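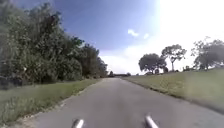
一、背景

2022年12月16日,外场。记录:Leire Bermúdez。在场的还有Sibusiso和Darcy,Pieter下午才到。

今天按Pradbridge园区发来的《共用道路移动机器人运行守则》第二稿走了一遍。守则一共11条,附录倒有3份。我的任务是逐条核对,看哪些在路上执行得了,哪些只是写着好看。先说结论:一半能用,剩下的我有疑问,有两条我认为应该退回去重写。

二、路段情况

直路,窄,沥青面,没有任何标线。左边是草带和密实的高树灌木,沥青边缘有碎石和浮土,边界不齐;右边是草坡,交界清楚得多。坡顶那侧强光很厉害,相机画面右上一大块发白,坡上树的轮廓都糊了。路远端靠左有个小黑点,看不出是树、是杆子还是人。第5条的讨论就是从这个黑点开始的。

三、逐条意见(只记有争议的)

第2条,“机器人应沿车道右侧行驶”。哪来的车道?没有中线,也没有边线。Sibusiso主张以沥青右缘为基准往里偏一个固定距离,这条路上说得通,换一条两边都碎的路就未必。建议改成“以可识别的路面边缘为基准”,另加一句:边缘识别置信度低于阈值时怎么办。现在的稿子对这种情况一个字没提。

第4条,最高速度。稿子给了一个数,没写依据。我问制动距离是在什么路面上测的,对方回信说“参照同类产品”。同类产品是哪个,不知道。左侧那条浮土带上的附着系数和中间沥青不可能一样。要么补测,要么把这个数标成暂定。

第5条,“发现行人应提前减速”。多远算提前?远端那个黑点在画面里只有几个像素,分类器给什么结果我都不信。Darcy的意见是凡是分不清的竖直物体一律按人处理。我原则上同意,可照这么办,路上每根杆子都会让车慢下来,运营那边迟早有人去把阈值调松,而守则里没有规定谁有权调、调了要不要留记录。我更担心后面这件事。

第7条,逆光。原文是“光照不良时应谨慎运行”。“谨慎”没法测。今天这种天,蓝天白云,任谁看都是光照良好,偏偏右上角过曝得最凶。建议改用画面饱和区域的占比来定义,数值由Pieter那边给。

第9条,车体入镜。前部两根银色圆杆在画面下沿始终看得见,杆上有高光。Brunix的旧版感知模块靠一张静态掩膜把它们挡掉,掩膜跟着标定文件走。守则要求“每次出车前确认传感器无遮挡”,按字面读,我们永远通不过。应当区分结构性遮挡和异常遮挡,并要求改动前部结构后重做掩膜。10月换支架那回就漏了这一步,日志里有126帧误报近距障碍,查了一下午。

第10条,人工接管。要求随行人员“随时可接管”,没写人站哪儿。站在车后,看到的东西比车少;站左边草带里,脚下不平,草又长。Darcy愿意站右侧草坡一边,我没意见,但得写进去,不能每班自己发挥。

四、检查表

附录B的出车检查表,Ntombi Dlamini统计过上一季度的,收回111份,几乎每一格都打了勾。我不觉得这说明车况好。一张从来不出现“否”的表,多半是回办公室以后一次填完的。提议砍掉一半项目,留下的改成填读数:胎压、电量、急停响应时间、掩膜版本号。填数字也能编,但编起来麻烦些。

Pieter不同意砍,说Lekota的审核员就认条目多的。这个我没有办法反驳,先记着。

五、待办

Sibusiso:边缘偏移的写法,附上这段路的侧向误差。
Pieter:饱和区域阈值,两种曝光设置各给一个。
Darcy:随行人员站位草图。
我:第4条和第9条的退回意见,发Pradbridge,抄送Ntombi。

另:第11条写的是“本守则的解释权归编制方”。编制方没署名。退回的时候一并问。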